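Binding a quilt with a scalloped edge — straight grain or bias?

Posted in Quilting & Patchwork, 23rd January
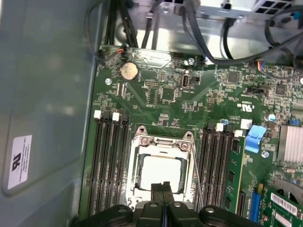
Inside the computer case, green motherboard and all.

Hello all, hoping one of you clever people can sort me out. I've been quilting on and off for years but I've always stuck to square corners, and now I've gone and promised my niece a single bed quilt with scallops all the way round. The top is pieced (nine-patch in blues and a mustardy yellow, I love it!) and it's quilted, and I've marked the scallops with a dinner plate and a washable pen. There are 24 of them, not counting the corners.

My trouble is the binding. I've got plenty of straight-grain strips already cut from the backing fabric, left over from another project, and I'd really like to use them. My old quilting book says you must have bias for curves, but the lady in my fabric shop said she's done it with straight strips on gentle curves and it was fine. Mine aren't very gentle, I don't think. They dip in by an inch and a half or so.

Also — do I cut the scallops out first and then bind, or sew the binding on the marked line and trim after? And what on earth do you do at the inside points? I did a practice one on a bit of scrap and got a horrid little lump, like a pea under the fabric. I'm on an old Lahtinen machine with a walking foot, if that matters. It needs to be finished by May so I've got time to unpick, but I'd rather not!

Thanks in advance,
Mustardseed

Siv Wikström

Bias, definitely, for a dip that deep. I tried straight grain on a scalloped cot quilt years ago and the outer curves cupped up like a pie crust. I had to take the whole lot off again. Keep your straight strips for something with proper corners.

Don't cut the scallops first! Once you've cut them you've got stretchy edges everywhere and they'll wave about while you're sewing. Put a line of stitching just inside your marked line, all the way round, to hold the layers together. Then lay the raw edge of the binding along the marked line, sew it on, and only trim when you're happy with it.

For the inside points, sew right down to the point and stop with the needle down. Lift the foot, snip the seam allowance of the quilt if you've already trimmed there (if you haven't, just pivot), swing the quilt round so the next curve is ahead of you, and push the extra binding back behind the needle with a stiletto or a cocktail stick. Foot down and off you go. You don't make a pleat on the front like you would with an outside corner, and I suspect that's where your pea came from. When you turn it over to the back it folds into a little tuck by itself, and you catch that with a stitch or two by hand.

I cut mine two inches wide and use it double for bed quilts, but on tight scallops I go single, an inch and a quarter. Much less bulk. Ease it round the outside curves and don't pull, or they'll curl.

How big is the quilt, by the way? You'll want to measure round the actual curves with a bit of string. Mine came to 252 inches and I'd only made enough for the straight sides, so there was a late dash for more fabric.

patchyhen

what she said about bias. i use the ready made stuff from Utberg, comes on a roll, saves all that cutting. not sure they do mustard though

Tilly_in_the_attic

I'm going to disagree a tiny bit, sorry Siv! I do single fold on everything scalloped, even big ones, and I trim before I sew. You need that line of stay stitching right on the edge, mind, and a good sharp pair of scissors. I find I can see what I'm doing much better at the dips. I've done three this way and they've all lain flat, though one did take me 17 evenings because I sewed the back down by hand and kept falling asleep.

Agree about the string. And wash your pen marks out in cold water before any iron goes near them, some of those blue pens set for good with heat. Ask me about the cushion cover some time.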